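4.2 Reshaping the logs before anything else

I'm going to spend more time on this part than most papers would, because it ate up most of my October and I suspect other people will run into the same wall. Our session logs come out of Wovilero as one wide sheet per site. Each trial gets a block of columns, and the header sits in 3 stacked rows: the item, the trial, and the measure. Great for reading on a screen! Terrible for doing any kind of math on.

My first try was a plain fill-down on the header rows followed by a transpose. It worked fine on the Mösli sheets and then fell over on the very first one from Vivthorpe, where the item name is typed once and the cells next to it are merged (or sometimes just left blank, which looks the same after import). Ambros Auer suggested reading the header rows as data first, gluing them together with a separator that never shows up in the names, and only then turning the columns into rows. I was skeptical, but that's the version we kept.

So the query now does its work in this order. It peels off the header rows, fills them sideways, and joins them into one key per column. It puts that key back on top, keeps the left-hand ID columns where they are, and unpivots everything else. Last, it splits the key again, so item, trial and measure each get a column of their own. I left the changing of data types to the very end. If you let the import step guess the types early, a late blank cell turns into an error and you lose the whole row without noticing (I lost 15 of them that way before I caught on).

One more thing about names. The item column is free text in the source, so "shirt," "Shirt " and "t shirt" all live in there together. I keep a small lookup table, Idemar, that maps each spelling to one label, and the merge runs after the unpivot so it only has to look at a single column. 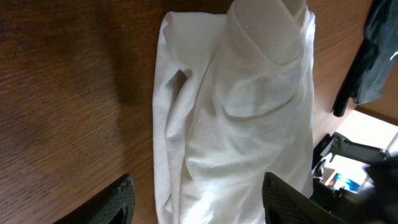
Figure 9. White cloth, partly folded and bunched, on a wooden tabletop.

4.3 Checking that nothing went missing

A reshape like this can go wrong quietly, so I wanted a check that didn't depend on the query itself. I counted the filled cells in the wide sheet with a plain formula and compared that to the number of rows in the long table. For the Mösli test sheet both sides gave 700, and I'll admit I ran it again just to enjoy it. When the two numbers differ, the query now stops and returns the leftover column keys, which nearly always point straight to a stray space or a merged header cell. Blank measures are dropped before the count on both sides.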